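Week one of gathering demos for Faltarura, our simulated arm. The target is 109 good runs. We have 20.
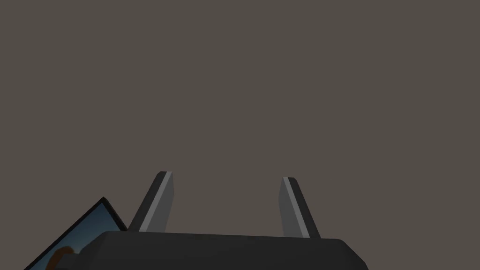

Wrist view, fingers open, holding nothing.

Everyone asks about the network. The network is fine. My days go to driving a pretend gripper around and pressing "discard."

Brenis, our labeling tool, wants a note on every run. Mine have gotten short – "open, some table, mostly gray."

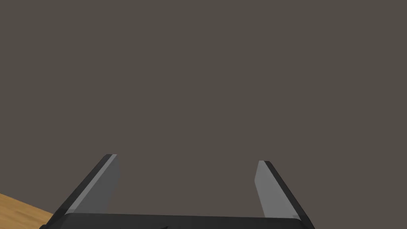
2/ The keep pile

We threw out 80 runs, mostly for my dithering. The model copies dithering beautifully.

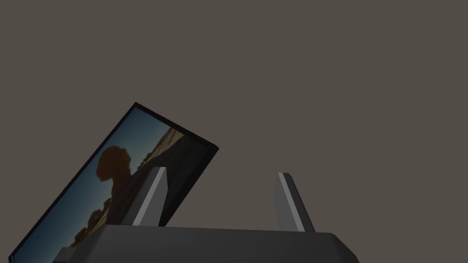
Echeverri, the older model, learned to pause before every grasp. I pause before every grasp. Next batch is in June.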